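Ticket n° 3 912 – Kofler, service documentation
Objet : les vignettes du catalogue sortent toutes noires sur les bords
Ouvert le 5 avril 2018
Demandeur : Elfriede Moser
Priorité : haute (selon la demandeuse), normale (selon nous)
Composant : Bullel, module d'import et de vignettage
Statut : résolu, voir fin

Message initial

Bonjour,
Depuis la mise à jour de Bullel, la photothèque a décidé de faire dans le clair-obscur. Les vignettes générées à l'import sont entourées d'une sorte de cadre noir, plus ou moins épais selon l'humeur. J'ai vidé le cache, redémarré, changé de navigateur, et crié un peu. Le lot concerné contient 1 978 fichiers et doit partir chez Lalledier pour la maquette. Merci de ne pas me demander si le poste est allumé.
E. Moser

Réponse du support

Bonjour Madame Moser,
Nous n'aurions pas osé. Pourriez-vous nous dire si les originaux s'ouvrent normalement hors de Bullel, et nous joindre un fichier du lot ? Merci d'indiquer aussi le profil d'import utilisé.

Réponse de la demandeuse

Profil d'import : « Standard 2 ». J'ignore ce qu'est devenu « Standard 1 », paix à son âme. Les originaux s'ouvrent très bien dans la visionneuse du système. Fichier joint, pris dans le dossier « chirurgie ».
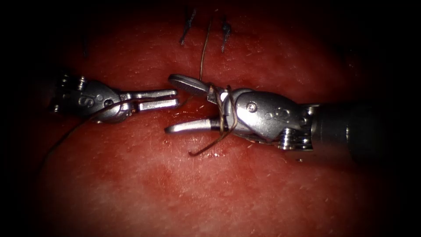
Note interne. Le profil « Standard 2 » active une option appelée « Harmoniser les marges », cochée par défaut depuis la mise à jour et documentée nulle part, sauf dans un courriel de Skadura que personne chez nous n'avait lu jusqu'au bout. L'option mesure la couleur des bords, puis prolonge cette couleur pour ramener toutes les vignettes au carré. Sur un packshot à fond blanc, on n'y voit que du feu. Avec le fichier joint, c'est une autre affaire : l'original a déjà du sombre sur les quatre côtés, toute la lumière est au milieu, et le module en a conclu qu'il fallait encore plus de noir. La vignette ressemble à un hublot. Nous avons refait l'essai avec une photo de plage : bordure beige en bas, bleue en haut, très joli, tout aussi faux.

Deuxième réponse du support

Bonjour,
Le coupable est identifié. Dans Bullel, ouvrez Réglages, puis Import, puis Profils avancés (le menu qui prévient qu'il ne faut pas y toucher), et décochez « Harmoniser les marges ». Enregistrez sous un autre nom, sans quoi le profil d'origine revient au redémarrage. Relancez ensuite la génération sur 10 fichiers seulement avant de vous attaquer au lot entier.

Réponse de la demandeuse

Fait. Les dix premières sont impeccables. J'ai donc lancé le reste, et la barre de progression est à 97 % depuis la pause déjeuner. Je précise que j'ai pris un dessert.

Note interne. Connu. La barre compte les fichiers lus et oublie ceux qui restent à écrire. Vérifié dans le journal du serveur : l'écriture avance, lentement, par paquets. Aucune erreur. Ne surtout pas redémarrer le service, sous peine de tout reprendre à zéro, comme l'a fait un collègue en août dernier avec un enthousiasme dont on parle encore.

Troisième réponse du support

Laissez tourner, s'il vous plaît. Le pourcentage est décoratif. Fiez-vous au nombre de fichiers dans le dossier de sortie.

Réponse de la demandeuse

Le dossier de sortie est complet. La barre, elle, n'a pas bougé, je l'ai fermée sans regret. Contrôle fait par sondage dans chaque dossier : plus de cadre ajouté, et les photos sombres au départ sont restées sombres comme leurs auteurs les ont livrées. Lalledier a reçu l'archive et demande maintenant la même chose en TIFF. J'ouvrirai un autre ticket, avec un autre ton.

Clôture

Cause : option de marge activée par défaut dans le profil « Standard 2 ».
Correctif : option décochée, profil enregistré sous « Standard 3 ».
Suites : demande transmise à Skadura pour que l'option soit désactivée par défaut. Accusé de réception automatique obtenu, en allemand.
À faire chez nous : ajouter la manipulation à la base de connaissances et renommer les profils. Affecté à : non affecté.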